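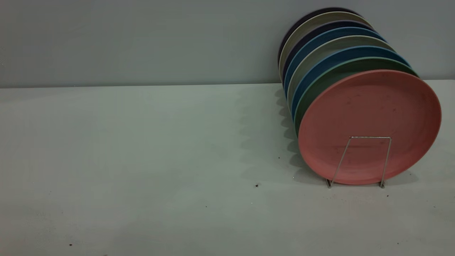 Lougher, Apr 30, 2022

The Drusavura busway has a new report. I have read it so you can get on with your life. Thread, with apologies to anyone who muted the word "busway" in December.

**2/** Refresher for newcomers: the plan was a dedicated bus lane from Lougher town centre out to the hospital at Drusavura, by way of Cavley. No traffic lights to speak of, a bus every 15 minutes, and a bridge over the creek. There was a very nice brochure. Everyone in it was laughing.

**3/** The new report says the bridge is "subject to further consideration of alternatives." I have lived in this town long enough to know what that means. I would not buy a house based on the bridge.

**4/** The alternative under consideration is painting the existing road red. Same road, same roundabout, same queue outside the tile warehouse at five o'clock. Redder.

**5/** Staria, the consultants, have modelled this. They find the red paint delivers "a substantial share of the benefits." The share is in Appendix F. Appendix F is not attached. I rang the council and was told it is being finalised, in a tone I'd describe as hopeful.

**6/** What is attached: a 102-page main document, of which 18 pages are photos of buses in other cities. Good looking buses, too. One of them has a tree next to it.
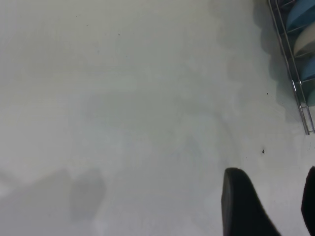
**7/** Alfredo Panganiban replies that I'm being unfair on the paint, that he catches the 6:40 from Cavley every morning and would take a red lane tomorrow over a bridge in ten years, and could I please stop being funny about the only bit that might get built.

**8/** Fair cop. Alfredo is right that a lane at the Cavley end would help. The 6:40 sits behind people turning right into the servo for longer than it spends moving. If they enforce it, I'll cheer from the kerb. I'll bring a thermos.

**9/** My grumble is that the lane stops before the roundabout and starts again after it. The roundabout is where the delay lives! The report calls this section a "shared priority environment," so you'll be in the same queue as the utes but with more dignity.

**10/** Also gone, and I had to compare the maps side by side to catch it: the stop at the TAFE. It was on the December map. On the new one there's a small leaf symbol in its place. The legend doesn't mention leaves.

**11/** Nearly 3000 people filled in the last survey, and the thing most of us asked for was a later last bus. That costs a driver and some diesel and needs no bridge whatsoever. It gets one paragraph, on page 87, and the paragraph says it's out of scope.

**12/** Submissions are open through the council website. The form gives you a box for your comments and a slider for how "excited" you feel. The slider starts in the middle and on my phone it only goes right.

**13/** If you write in, mention the TAFE stop and the roundabout by name, and ask for Appendix F. I've asked twice. They know my voice now, the woman on the front desk said "busway?" before I'd got past hello.

**14/** Correction to 6: it's two trees.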